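Lungate Support Centre
Ticket 549: Sevetti dishwasher stops mid-cycle, shows E54
Status: Closed by customer
Opened by: Costel Stoica, Brurnbridge

Hello Lungate people. Our Sevetti dishwasher (the Roman model, the narrow one) has started stopping partway through the long wash and flashing E54 at me. It beeps three times, sulks, and leaves a puddle in the bottom. If I turn it off at the wall and back on it'll usually drain, and then do a quick wash perfectly happily, which is what's driving me up the wall! The manual lists E53 and E55 but skips straight over 54.

What I've tried so far: took the filter out and scrubbed it (disgusting, sorry, but it really needed it), ran it empty with a cleaning tablet, checked the spray arms spin freely. I also pulled the whole thing out and looked at the drain hose, expecting a kink. No kink. Found a teaspoon we lost in March though.

My neighbour reckons it's a loose plug behind the kick panel. I'm fairly handy but I don't much like poking about with connectors if I don't have to, so I'd like to hear from you before I go anywhere near that.

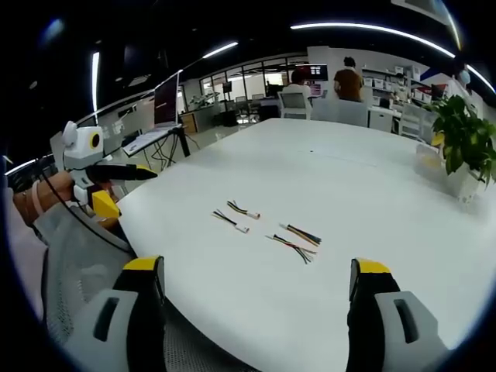 Small bundles of wire, two of them with white plugs, on the white table.

Second message, same day. I forgot to say we're in a hard water area and I do keep the salt topped up. The salt light has never come on. And yes, I've read the page on your site about tablets getting stuck in the drawer, and it isn't that, the drawer pops open every time.

Update from me: did the long wash again last night with nothing in it and it got all the way through. Hooray, I thought. Loaded it up this morning with the roasting tin and a pile of plates, and E54 again, fifty minutes in. So it works empty and fails full? I tried it again with half a load and it stopped a bit later, just before the rinse. I'm starting to keep a notebook.

From the notebook, for whoever picks this up:
Long wash, empty: finished.
Long wash, full: stopped, E54.
Long wash, half full: stopped, E54, but later on.
Quick wash, full: finished.
Quick wash, full, with the roasting tin: finished, tin still filthy.

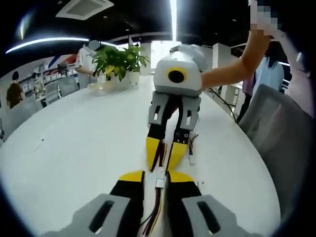 Reply by Costel Pascu, Lungate second line support | 7/12/19

Hi Costel (good name!), thanks for the notebook, I wish everyone sent one. I've been through it and I don't think you need to go behind the kick panel at all, so please leave that be for now.

E54 on the Roman is a slow drain warning. It was added after your manual was printed, and I've asked for the web version to be put right. The machine times how long the water takes to go, and if it's too slow 2 times in a row it gives up. The long wash does more drains than the quick one, so it has more chances to trip. With a dirty load there's food going down as well, and that slows it a bit more each time.

You've said the hose isn't kinked, and I believe you! What I'd like you to look at is the other end, where it joins the pipe under the sink. Turn the machine off at the wall, put a bowl under, undo the clip and look into the spigot. There's often a lump of fat sitting in there. If your sink was fitted recently, check for the little plastic blanking disc too, as fitters sometimes only half cut it out. Part 509 in our shop is the replacement clip, if yours is past saving.

Let me know how you get on.

From Costel Stoica:

Well, that was grim. It was fat, a great grey plug of it, with some sweetcorn for company. The disc was fine. I cleared it with the handle of a wooden spoon (now in the bin), flushed it through with the kettle and put the same old clip back on.

Three long washes since, all full, one of them with the roasting tin, and they all finished. Still have to pre-soak the tin, but I'm not blaming you for that. Happy for you to close this one, and thank you!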